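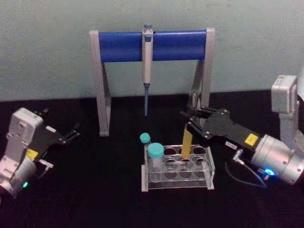 Who checks the checklist?

Lino Fontana has read the new bench rules for two-armed lab robots twice, and he is still not sure what they are for. The draft went out in September from Siltivero, where he spent years writing procedures for human technicians, and it runs to 149 clauses.

"I counted the ones you could fail," he says. "Fifty. The rest say things like 'suitable care shall be taken.' Suitable to whom?"

He is hardest on the section about racks and tubes. A clause on gripping says the fingers must hold an item "securely" before it is lifted out of its hole, but gives no force and no test. Another wants a clear zone between the two arms and leaves the size of it to the site.

"A clear rack on a black bench is hard enough for me to see," Fontana says. "The draft never mentions it. There are 2 pages on the color of status lights, though."

Hamdia Ejigu, who runs the benches at Hitthorpe, helped write the draft and defends most of it. Loose wording was the price of getting any text agreed, she says, and sites with old arms would have walked away from hard numbers.

"You start with what people will sign," she says. "Then you tighten it."

Has that ever happened? Ejigu names one earlier guide that was revised after a year. Fontana remembers the same guide – he says the revision fixed the spelling.

They do agree on one rule, clause 123, which says an idle arm must be parked with its fingers away from open tubes. Ejigu wants it posted at every bench. Fontana would like to know who is going to look.

Comments on the draft close on Thursday at noon. Fontana has sent his in and has not had a reply.

Related items
Vedotier delays its bench safety guide
Kong and the trouble with self-certified labs
What counts as an emergency stop?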